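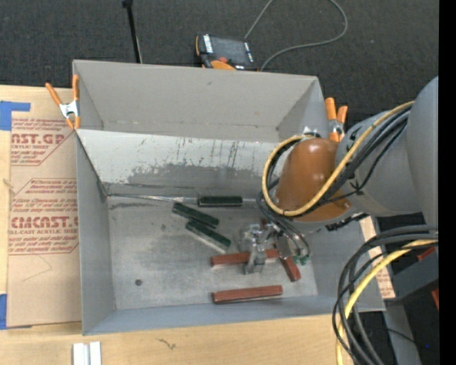

Delia Salinas asked after the first issue of this guide whether the red and green blocks have to be separated before they are put in the bin. They do not. Both colors go in together, in any order, and the text of step 5 has been changed to say so.

4. Setting up the block bin

This section covers placing the Jornia bin on a table, loading the blocks and checking the inside surfaces. For storage of the bin between uses, see section 6.

4.1 Before you start

Clear the tabletop and wipe it down. Grit under the bin will mark a wooden surface and can keep the base from sitting flat. Have a dry cloth, a soft brush and a roll of masking tape at hand.

Caution: The bin is heavier at the back than at the front. Lift it with one hand under each side wall. Do not lift it by the sloping panel.

4.2 Placing the bin

1. Set the bin on the table with the low wall toward you and the tall wall at the back.

2. Slide it until the front wall is parallel to the table edge. Leave at least a hand's width of table in front of it.

3. Press down on each corner in turn. If the bin rocks, turn it end for end and try again. If it still rocks, the table is uneven and should be shimmed at the leg. Do not put packing under the bin itself.

4. Mark the corners on the table with tape. The marks make it possible to return the bin to the same place after cleaning.

4.3 Loading the blocks

5. Check that the set is complete: six blocks, three red and three green. Mixed loading is normal.

6. Lower the blocks onto the floor of the bin by hand. Do not drop them from above the walls.

7. Spread them so that each block lies flat and none is stacked on another. The angle of each block is not important. A block may rest against the foot of the sloping panel.

8. Look along the seam at the foot of the panel. Remove any chips or dust with the brush before use.

Note: Dark green blocks are harder to see than red ones against a gray floor in poor light. Move a lamp closer if the edges are not clear.

4.4 Inside surfaces

Scuffs and dark smudges on the floor are expected and do not need treatment. The lower half of the sloping panel wears sooner than the upper half, and a dark, irregular patch with vertical scratches may be left in place as long as it is smooth to the touch.

Inspect the panel after the first 2000 loadings and again at 4000. Run the cloth down it from top to bottom. If the cloth snags, take the bin out of use and dress the spot with fine abrasive paper, working in the direction of the existing scratches.

Caution: Metal edges at the seam can be sharp. Wear gloves when cleaning there.

Do not use solvent on the painted walls. A damp cloth is enough. Small chips in the gray finish can be touched up with Caritz bench enamel and left overnight with the bin empty.

4.5 Replacing a block

Replace any block with a split or rounded corner. Blocks are supplied singly in either color. Order by color and by the bin name, and mark the new block's date of entry on the record sheet at the back of this guide.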